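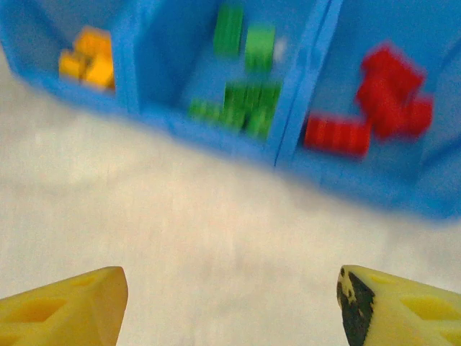 Block Sorting Cell: Report on the Dropped Grip Fault
Student project report, Automation Lab 2, Plallirton Technical College

1. Background

Our group was given the color sorting task for the spring term. The arm has to pick up plastic cube-shape blocks from a white table and put them in a blue tray with one color to a compartment: yellow on the left, green in the middle, red on the right. The blocks come in bent shapes, bars and larger irregular pieces, so the gripper can't close on all of them the same way.

The arm belongs to the college. The control software is the Canpolat teaching package, which every group in the lab uses. We printed the gripper fingers ourselves from a design passed down by last year's group. They are pale yellow, with diamond-shaped recesses in the faces to save plastic and let the fingers flex a little.

The sorting worked well enough by early March that we moved on to longer runs. The fault described in this report showed up during those.

2. What happened

On a Thursday afternoon we started a run of 396 picks with the tray being emptied by hand at set pauses. Up to pick 384 the log shows nothing unusual. On the next pick the arm took hold of a long red bar, lifted it and swung toward the tray. The bar slipped out of the grip on the way, hit the front rim and fell back on the table.

The software did not notice. It finished the move, opened the fingers over the right compartment and recorded a good placement. It then went back for the next block, and on the way down the right finger came down on the dropped bar. The arm pushed against it for more than 5 seconds before one of us pressed the stop button. The tray had been shoved out of position and was sitting at an angle.

No person was hurt. The student who emptied the tray was outside the taped line at the time. However, the pauses had been set by time only, and nothing would have stopped the arm if someone had still been reaching in when it started again. We had not thought about this before the fault, and our supervisor told us to treat it as part of the same report.

3. Looking for the cause

We first blamed the wrist camera. Its pictures are blurred whenever the arm is moving, and we thought a blurred picture might have given a bad position for the bar. We went through the saved pictures for the failed pick. The one used to find the bar was taken with the arm at rest and was sharp. The position it gave was correct to within what the fingers can handle.

Next we looked at the gripper. The black grip material on the inner edge of the right finger had worn through in small spots, and the yellow plastic was showing. Smooth plastic on smooth plastic does not hold well, and the long bars are the worst case because they are often gripped away from the middle and try to turn.

To check this, we put on fresh grip material and repeated the pick with the same bar, held off-center on purpose. It held 9 times out of 9. With the worn material back on, the bar turned or dropped on 5 of 9 tries. That is a small test, but it was enough for us to stop looking at the camera.

4. Why the software missed it

The Canpolat package reports how far the fingers are closed. Our program read this value once, right after gripping, and never again. A block lost during the swing could not be detected. This was our mistake and not a fault in the package -- the value is available the whole time.

5. Changes made

The program now reads the finger position during the whole move. If the fingers close further than they should, the arm stops where it is and waits.

The push limit on the way down has been lowered. In a test with a bar left on the table on purpose, the arm stopped almost at once.

Timed pauses are gone. The arm parks and stays parked until the person at the tray has stepped back and pressed the release button.

The grip material is checked before each session and written down in the lab book. We bought a thicker strip from Piltcombe, but it has not been tested over a long run yet.

The tray now sits against a stop screwed to the table.

6. Open points

We still do not know how many picks a strip lasts. The Dondby group next to us uses the same fingers with foam blocks and sees hardly any wear, so their numbers do not help us much. We also have not tried a different grip point for the long bars -- gripping closer to the middle would probably reduce the turning, but the position code would need to be rewritten for that shape.

A full run with the new program is planned once the lab is free again. The log and the test sheets are in the group folder.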